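Berufsschule Winach
Lernfeld 3: Waren annehmen, lagern und bereitstellen
Handout 6: Kleinpackungen vorsortieren
Stand: 3.8.21

Snacktüten im Beutelformat gehören zu den Artikeln, die sich schlecht stapeln lassen. Sie sind leicht, rutschen und nehmen durch die eingeschlossene Luft viel Platz ein. Im Regal wie im Versand werden sie deshalb in Körben oder Schütten geführt.

Für die Übung gilt der Sortimentsplan der Firma Sastton. Ein Umkarton der Sorte Pop enthält 24 Beutel. Der Lagerbestand laut Liste beträgt 457 Beutel, gezählt wurden 432. Die Differenz wird im Formular Skimgate eingetragen, bevor die Ware weitergegeben wird. 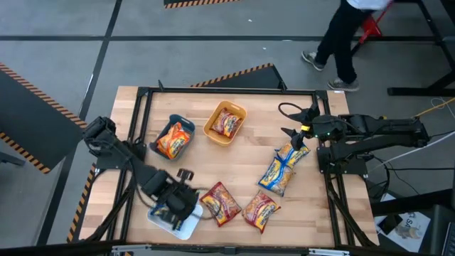

Beim Vorsortieren wird zuerst festgelegt, welches Merkmal zählt: Sorte, Größe oder Haltbarkeit. In diesem Kurs sortieren wir nach Sorte. Jede Sorte bekommt einen eigenen Korb, und die Körbe sollen sich in der Farbe unterscheiden, so wie der blaue und der orangegelbe auf dem Holztisch. Die Farbe des Korbs muss nicht zur Farbe der Tüte passen. Die beiden roten Tüten, die noch flach auf der Tischplatte liegen, gelten im Sinne der Übung als unsortiert und werden in der Strichliste nicht mitgeführt.

Regeln für die Arbeit am Tisch:
Beutel an der Schweißnaht anfassen, nicht in der Mitte drücken.
Aufdruck nach oben legen.
Beschädigte Beutel getrennt ablegen und als Bruch buchen.
Körbe höchstens bis zum Rand füllen.

Aufgaben
1. Berechnen Sie die Differenz zwischen Listen- und Zählbestand in Stück und in Prozent des Listenbestands.
2. Wie viele volle Umkartons ergibt der gezählte Bestand?
3. Ein Kunde bestellt 50 Beutel. Geben Sie an, wie viele volle Umkartons und wie viele Einzelbeutel bereitzustellen sind.

Abgabe schriftlich in der nächsten Stunde. Der Rechenweg muss erkennbar sein.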